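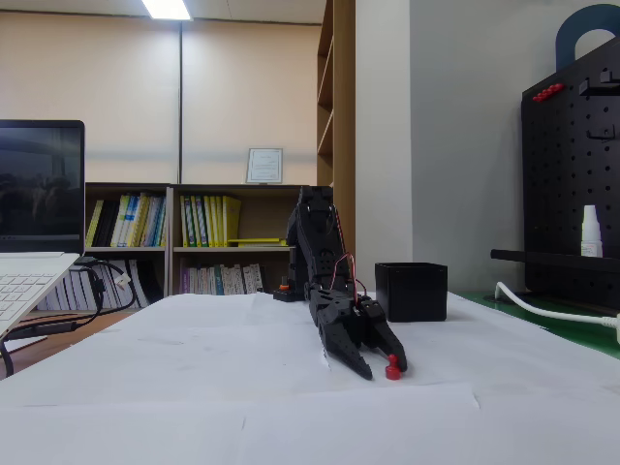

ホーム | お知らせ | 参加者募集 | これまでの記録 | アクセス | お問い合わせ

「うちの町の音」を一緒に集めてくれる人、募集しています

こんにちは！ケルターウッドという小さな聞き書きと録音の会をやっている者です。会といっても事務所があるわけでもなく、普段は台所のテーブルで録音を聞き返しては、ひとりでにやにやしています。

今回はドーンロウ地区で、暮らしの中の音を集める企画をやります。豆腐屋さんのラッパとか、踏切とか、銭湯の桶がタイルに当たるカコーンという音とか、そういうやつです。私がこれにはまったきっかけは、祖母の家の柱時計でした。子どもの頃は夜中に鳴るのが怖くて嫌いだったのに、家を片づけることになって時計が止まったら、急に家じゅうが知らない場所みたいになってしまって。録っておけばよかったなあと、今でもときどき思い出します。

それで、町のあちこちにまだ残っている音を、住んでいる人や通っている人の耳を借りて集めたいんです。私ひとりで歩くと、どうしても自分の好きな音（だいたい水回りの音です）ばかりになってしまうので……。

■やること

期間は4月から6月まで。その間に全部で8回集まります。1回は90分で、前半は外を歩いて録音、後半は部屋に戻ってみんなで聞きます。歩くコースは毎回変えます。川沿い、商店街の裏、坂の上の団地、朝の市場あたりは決めていて、残りは参加する方の「あそこの音がいいよ」を聞いてから考えるつもりです。

録った音には短い文をつけてもらいます。上手な文章じゃなくて大丈夫です。前に別の町でやったときは「うるさい。でもないとさみしい」とだけ書いた方がいて、私はあれがいちばん好きでした。文が苦手な方は、しゃべってもらえれば私が書き起こします。

集まった音と文は、冊子とウェブの地図にまとめます。冊子は600部刷って、地区の図書室やお店に置いてもらう予定です。参加した方には先にお渡ししますね。名前を載せるかどうかは選べます。ペンネームでももちろんOKです！

■こんな方に来てほしいです

・ドーンロウに住んでいる、働いている、学校に通っている、または昔いたことがある方
・高校生以上の方（中学生以下の方は保護者の方と一緒ならどうぞ）
・全8回のうち、半分くらいは来られそうな方

録音の経験はいりません。機材にくわしい必要もありません。静かに立ち止まっているのが苦にならない人だと楽しいと思います。逆に、おしゃべりが大好きという方も、後半の時間にものすごく助かるのでぜひ。

耳が聞こえにくい方の参加も歓迎です。振動や、音がしそうな場所の見た目を言葉にしてくれた方が以前いて、その文が入ったことで地図がぐっと面白くなりました。どんな形なら参加しやすいか、申し込みのときに教えてください。

■お金のこと

参加費は1回900円です。お茶とお菓子、冊子の印刷代の足しになります。高校生以下の方は無料。交通費は出せなくてごめんなさい。録音機は最大8台まで貸し出せるので、持っていない方は申し込みのときに書いてください。スマートフォンで録ってもらっても全然かまいません。

■集合場所

ドーンロウのクォーティー会館、1階の和室です。玄関を入って右、げた箱の先。駐車場がとても狭いので、できれば電車かバスか自転車でお願いします。バスだと「ハークロウ橋」で降りて、川を背にして坂を上がるとすぐです。坂の途中のパン屋さんのドアの鈴がとてもいい音なので、早めに着いた方はぜひ聞いてみてください（パンもおいしいです）。

集合は午前10時。市場の回だけは朝6時です。早くてすみません！でも、シャッターが次々に開いていく音は朝にしか録れないので、そこは頑張って起きましょう。私も頑張ります。

雨の日もやります。雨どいの音を録りたいので、むしろちょっと降ってほしいくらいです。警報が出ているときは中止にして、前の晩までにメールでお知らせします。

■録音するときの約束

人の会話が入りそうなときは、必ず声をかけてから録ります。お店の中も同じです。断られたら「ありがとうございます」と言って次へ行きます。学校や病院のすぐ近くでは録りません。あとから「やっぱり載せないでほしい」となった音は、印刷前なら外しますので遠慮なく言ってください。

■申し込み

お問い合わせのページから、お名前、連絡先、来られそうな回、それから「気になっている音」をひとつ書いて送ってください。思いつかなければ空欄でもいいです。締め切りは3月の終わり。定員を超えたら、初めての方を優先させてもらいます。返事は遅くなることがありますが、全部読んで必ずお返しします。

見学だけしたい、途中から入りたい、という相談も受けつけています。迷っている方は、まず一度メールをください。お待ちしてます！

最近の記事
・ハークロウ橋の下で録った、増水した日の川
・風の強い日の録音で失敗したこと
・冊子の表紙の紙を選びに行きました
・参加者募集：「うちの町の音」
・クォーティー会館の和室の使い方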